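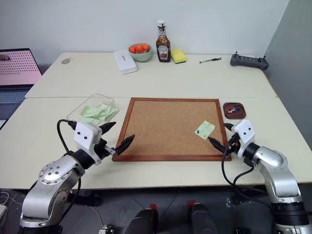 Two-arm bench, cork board and pin dish

Budgeting for a second two-arm bench: where does the money go?

pistlow_shop
We have one quote in hand from Greden for a second bench like this and I don't believe the total. Arms are priced fine. Then there's a line for "accessories and integration" at $2423 with no breakdown. Has anybody gotten them to itemize? I have until the end of January to put a number in.

graypartition
I asked last year and got a brochure. Cross the line out, send it back, see what returns.

melnyk_bench
I'd pay it. Spare fingers, cables and mounts add up fast. We set aside $1000 for spares on our first bench and wished it was more.

pistlow_shop
$1000 on what, though? "Adds up fast" is how I got the first quote past my boss, and I'm not doing that twice.

melnyk_bench
Mostly gripper fingers and cables. Look at the black cable hanging off the right gripper in the next one, looped over the bottom of the board frame. I'd want a proper cable guide priced in.

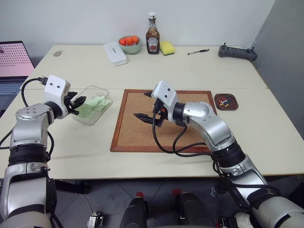
Re: cables and fingers

graypartition
A cable guide is a bag of clips. I'd worry about the fingers. Those are long pointed tips, and push pins are small. If the job is sticky notes and pins on cork, ask Greden to run 50 pins at their place, with you in the room, before you sign. Their demo video doesn't count.

xolalpa_s
Soledad Xolalpa here, I do purchasing for Pluvura. Disagree on the bag of clips, we replaced wrist cables twice. Agree on the 50 pins. Also check whether the quote includes the table. Ours didn't, and neither did it include the laptop.

pistlow_shop
Just checked. No table, no laptop. Great.

melnyk_bench
Any table will do. Put another $1000 in for the laptop and stop haggling.

graypartition
"Any table" until the two tops don't line up and the board rocks on the seam. Get it in writing.

pistlow_shop
Sending it back with the accessories line crossed out and the pin test added. Will post what they say.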